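Work and Automation, Unit 6: Robots in the Garment Room
Handout revised December 4, 2018

Our case this week is Drureck, a repair and returns workshop with 30 staff. Clothing is a wonderful subject for this course! Cloth slips, bunches and hides its own edges, so handling it has stayed a job for hands far longer than welding or packing boxes.
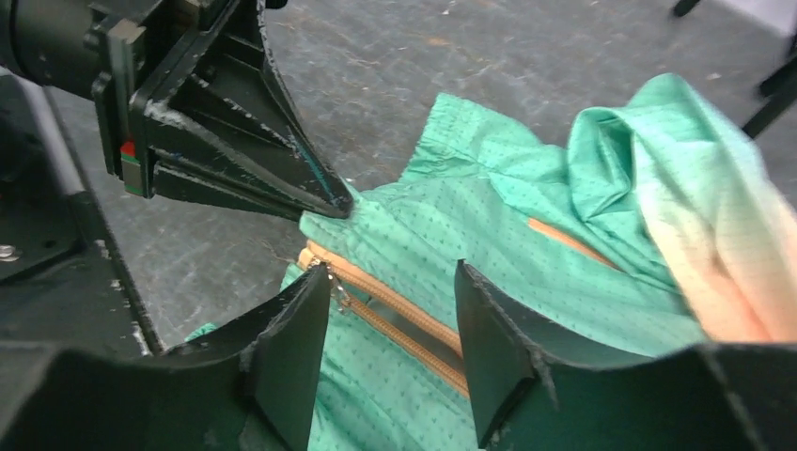 When the trial began in July, the sorters expected to lose their jobs to it. What changed first was smaller and (to me) far more interesting: the order of the day. People who used to handle every jacket now set up the station, watch for snags and take over the awkward pieces.

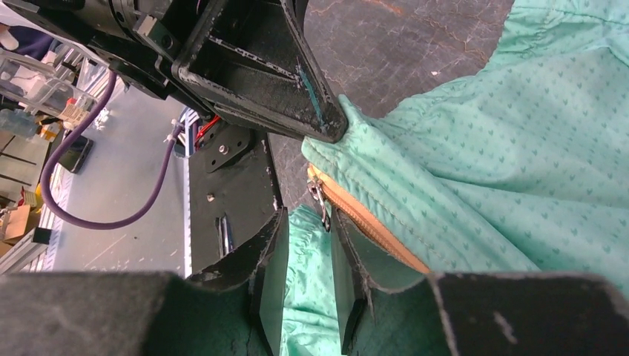

Charmaine Tshabalala disagreed with the word "watch" when I used it in last year's lecture. Watching a zip being handled, she said, tired her more than doing it herself, and she wanted that counted as work.

Keep her point in mind when you read the Letine report, especially section 11 on pay grades. Who gets the credit for a skill once a machine has part of it?

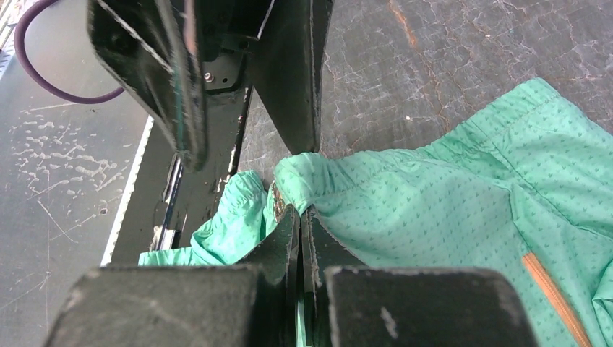

Fig. 3. Gripper holding a fold of green fabric near the gathered waistband.

Notice too how much talk there is around a new machine. Shifts at Drureck now overlap by nearly 11 minutes so that faults can be passed on in person.

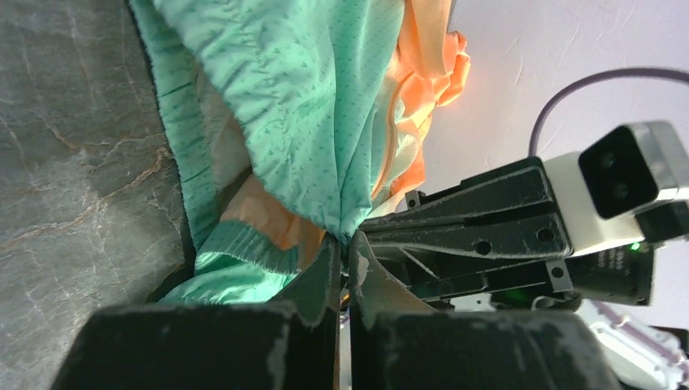 For the seminar, bring one task from a job you have done and split it into its smallest steps. Mark the ones you would gladly hand over, and the ones you would miss. Read Hakim, chapter 6, beforehand.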